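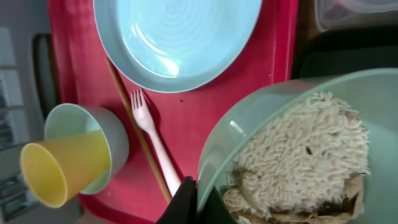

Photo: Kyung-tae Ko

[Trudirville-tableware] Re: stacking height, Wetari trays
Posted by Kyung-tae Ko, August 2019
Category: Canteen & Catering Supplies

> The Narkau rack takes 70 trays on paper. We get 61 before
> the door fouls. Is the tray spec wrong, or the rack spec?

The rack spec. Narkau measures pitch with the trays empty and new. After a season in the dishwasher the rims spread a little and the pitch goes up. Measure ten of yours stacked, divide by ten, and use that figure.

Two other points from our June recount:

Stock stands at 2,212 trays against 3,205 plates. Tudose will not split a carton, so order plates on the even month only.

Scuffing on the flat of the tray is cosmetic. Retire a tray for a cracked rim — nothing else. We used to pull them for color loss and it doubled the replacement bill.

I have not tested the low-temperature rinse. If anyone has run it for a full term, please post the rim measurements to the list.

K. Ko

3 replies | 2 shares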